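Chapter 4
When Senior People Leave: Succession in Technology Companies

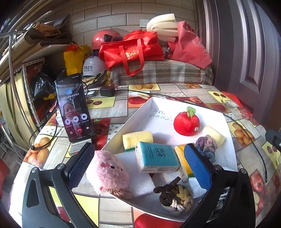

Opening case: The handover at Cillik

In February, the head of product at Cillik, a company that makes scheduling software for small clinics, told her chief executive that she was leaving. Gwawr Parri had been with the firm for nine years. She had hired most of the product team, and she was the person customers called when a new release caused trouble. Her contract asked for one month of notice. She gave two.

Cillik had 566 employees at the time and no written succession plan. The chief executive, Rhodri Meredith, had talked with the board about writing one, but the item had been moved from one meeting to the next. When the resignation came, he had to answer several questions in a single afternoon. Who would run the product team the next morning? Who would tell the customers? Would the job be filled from inside, from outside, or split in two?

Meredith chose to split it. Tomos Pugh, who managed the clinic product, took charge of new features. Dagim Gashaw, an engineering manager, took charge of releases and support. The staff heard the news at 10 in the morning in a short message, and the largest customers got a phone call before noon.

The first weeks went well enough. Then two problems came up. Pugh and Gashaw each believed the other was responsible for pricing changes, so a change promised to customers was not made. And three designers who had worked closely with Parri took jobs at Amaral, the firm she had joined. Meredith later told the board that the loss of the designers cost Cillik more time than the loss of Parri herself.

Keep this case in mind as you read. We return to it in Section 4.3, where you will be asked to draft the plan that Cillik did not have.

What this chapter covers

Executives leave technology firms for many reasons. Some are hired away, some disagree with a change in direction, some want to start a company, and some are asked to go. The reason matters to the press and to investors. For the people who have to keep the business running, the first concern is usually the work that the person did and who will do it now.

Section 4.1 looks at planned and unplanned departures and how the time available affects the choices a firm can make. Section 4.2 compares inside and outside successors. Section 4.3 deals with the succession plan as a document: what goes in it, who keeps it, and how often it should be reviewed. Section 4.4 covers announcements to staff, customers, and shareholders.

Key terms

Succession plan: a written statement of who will take over a position, for how long, and with what authority.

Interim appointment: a temporary assignment made while a permanent successor is sought.

Follow-on departure: a resignation that takes place as a result of an earlier one, usually within the same team.

4.1 Planned and unplanned departures

A planned departure is one the firm knows about early enough to prepare a successor. Retirement is the most common kind. At Ustby, a network equipment maker with 1,000 employees, finance director Eluned Watkins announced her retirement a full year ahead. Her deputy sat in on every board meeting during that year and signed the final two quarterly reports with her.

An unplanned departure leaves much less time. The firm may have a few weeks, as Cillik did, or none at all. In that situation most boards make an interim appointment first and start the search afterward.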